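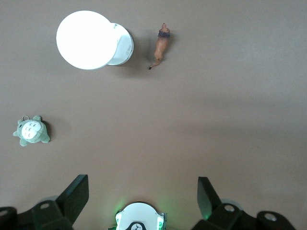 Most of the work in teaching an arm to pick things up is sitting at a table and picking things up. I'll spend this talk on that part, and leave the training for the end. The setup at Prarbridge is one table, one arm, and a bin of small objects that people brought from home. A typical layout has a lamp, a plastic lion and a plush Totoro keychain, with most of the table left bare. The lamp is switched on, and from the wrist its head is a flat white disc. We want examples with that in them. The shadows next to the objects matter too, and the model has to learn that a shadow is not something to close on.

Next slide. What one example is. The operator reads the task off a card, moves the arm by hand control, does the task, opens the fingers, backs off, presses save. We keep the wrist video, the joint positions, the finger opening and the text of the card. Cards are short. "Pick up the lion." "Put the keychain next to the lamp." Pause here, someone usually asks about failed tries. We keep them, under a separate label. A miss followed by a second try that works stays in the main set, and we mark where the second try starts.

Next slide. Numbers. The batch we call Lò has 343 examples. Each session is 40 tries, then a break of at least 7 minutes. We set the session length after Lụa Đồng went back over her own recordings and found that her paths got shorter and rougher late in the day. The rough ones taught the arm to bump things.

Next slide. Moving the objects. Between tries the operator has to change the layout. People are bad at this. They put the lion back where it was, facing the same way. In April we started printing the layout on the card, with a position and a direction for each object. It is slower. The spread across the table is much better, and the left side finally gets used. Show the two maps, before and after.

Next slide. Soft things. A plush toy can be grabbed almost anywhere and will still come up, so operators get careless with it. We ask them to aim for the body and leave the keyring alone. If the ring catches on a fingertip, stop and throw the example out.

Next slide. Checking. 2 people watch every example at double speed. If they disagree, it goes to the Burnel list and waits. Skip the list screenshot if time is short.

Last slide is the training result. Then questions. Card templates are in the handout.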